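Sisness Community Kitchen
Photo Gallery: Handling and Packing Disposable Gloves

Home > Food Handling > Galleries > Gloves

Published Wed 19 June by the Food Handling Office

Introduction

The Sisness Community Kitchen uses thin, clear disposable gloves at its serving counters, at the bread table and in the cold preparation room. This gallery accompanies Section 9 of the Food Handling Guide, which covers how gloves are opened, flattened and placed in containers for the counters. It is intended for new kitchen staff, for the partner kitchens at Wastar and Indar, and for visiting groups that prepare meals on the premises.

The gloves in question are the loose plastic type, with one shape for either hand. They are suited to short tasks such as portioning salad, handing out rolls or wrapping sandwiches. They are not issued for hot work, for cleaning or for use with knives. Heavier gloves for those tasks are kept separately and are covered in Section 3 of the Guide.

Gloves of this kind cling together, and the cuff is often difficult to find when the film is pressed flat. Staff are asked to open each cuff before the glove goes into a container, so that the person at the counter can put it on without pulling at the fingers.

Opening the cuff

Hold the glove at the cuff only, with one hand on each side, and draw the two sides apart. The palm and fingers should be allowed to hang freely. A gentle pull is sufficient, and a cuff that has been stretched too far will slide off the wrist during service.

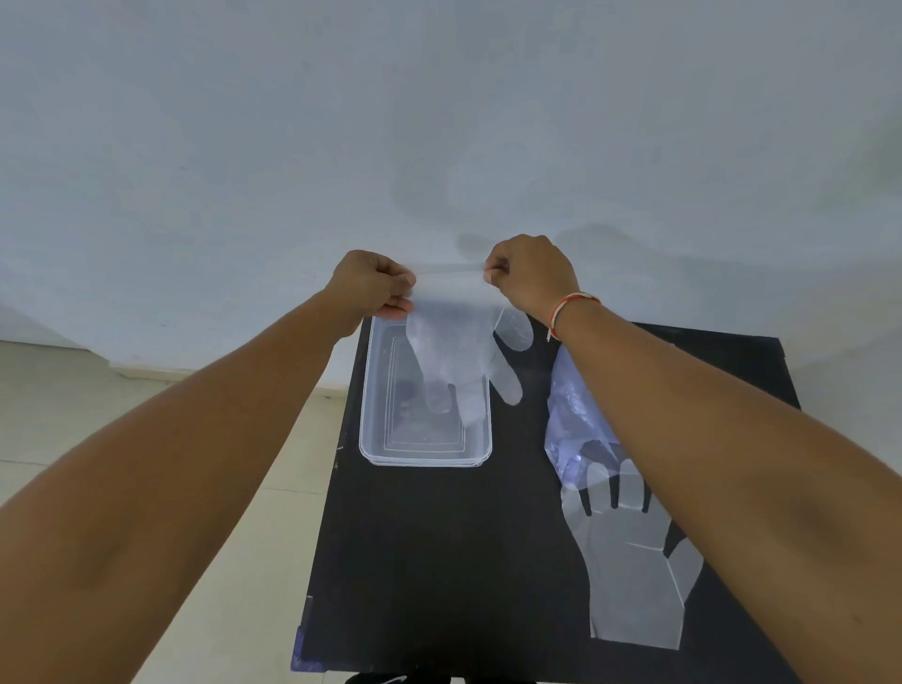
Gloves with a split seam or a torn finger are to be discarded at this stage. Blowing into a glove to open it is not permitted at any Sisness site. If the film remains stuck after a second attempt, the glove should be set aside and a new one taken from the supply.

The containers used for gloves are the clear rectangular ones and are reserved for that purpose. They are washed and dried at the end of each day, and a container that has held food must not be returned to the glove shelf until it has been through the full washing cycle. Staff at Wastar have asked whether the lids should be stored with the containers. At present the lids remain on the lower shelf and are fitted only when gloves are carried between buildings.

Laying the glove flat

Place the glove on a clean, flat board with the fingers spread and the cuff toward you. A dark board is preferred, as clear film is hard to see on a pale counter. Smooth the palm lightly and straighten any finger that has folded under. The glove may then be lifted by its edges and laid in the container, with the fingers pointing away from the person packing.

Gloves that follow are placed in the same direction. When the cuffs all face one way, the container can be turned toward the server and the gloves taken from the top in order. Containers should not be filled to the rim, and gloves should never be pressed down to make room for more.
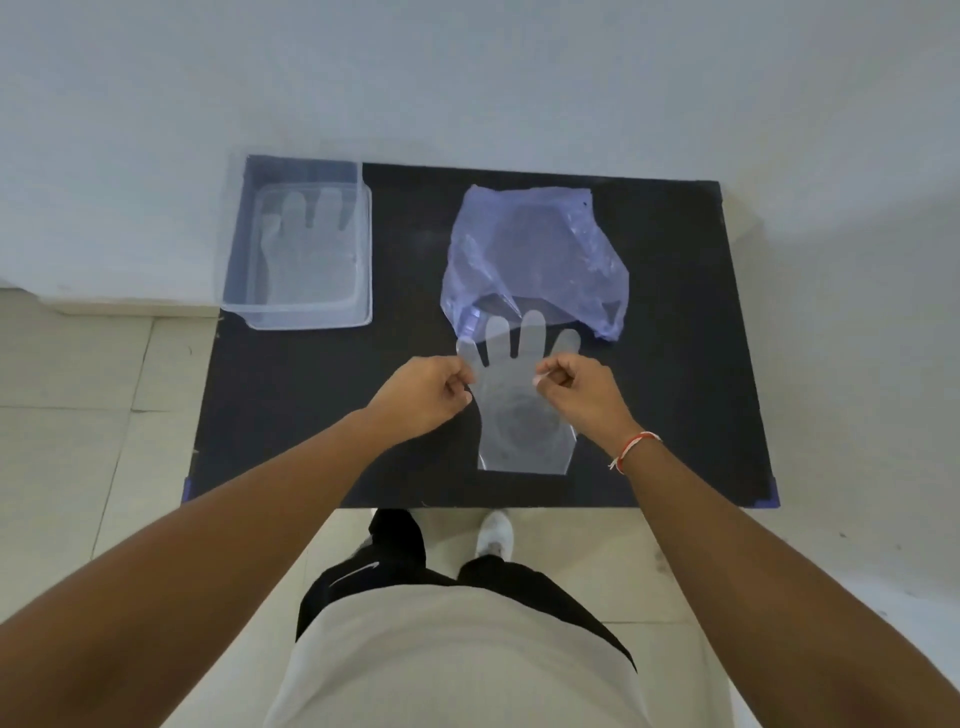
Quantities and supply

Gloves are supplied by Sibiya in boxes of 200. The main kitchen receives 400 each week, and partner kitchens may request additional boxes through the supply desk. Requests for the remainder of June should be submitted in writing and should state the counter or room for which the gloves are needed.

Opened boxes are kept on the dry goods shelf, away from the sinks. Any box that has become damp is to be reported to the shift supervisor and removed from use, including any gloves that appear undamaged.

Reminders for counter staff

Wash and dry hands before putting on gloves and again after taking them off.

Change gloves after handling money, touching the face or moving from one food to another.

Take gloves by the cuff. Do not reach into the container with a gloved hand.

Place used gloves in the covered bin at the end of the counter. They are not to be washed or worn a second time.

Use of these photographs

The photographs may be printed for training purposes within Sisness, Wastar and Indar. Kitchens that wish to display them beside a packing area should use the printed cards available from the supply desk, which carry the same instructions in larger type. Other organizations are asked to contact the Food Handling Office before reproducing any part of this page.

Related pages

Food Handling Guide, Section 3: Heavy Gloves and Aprons
Food Handling Guide, Section 9: Disposable Gloves
Gallery: Labeling Cold Storage Shelves
Gallery: Setting Up the Bread Table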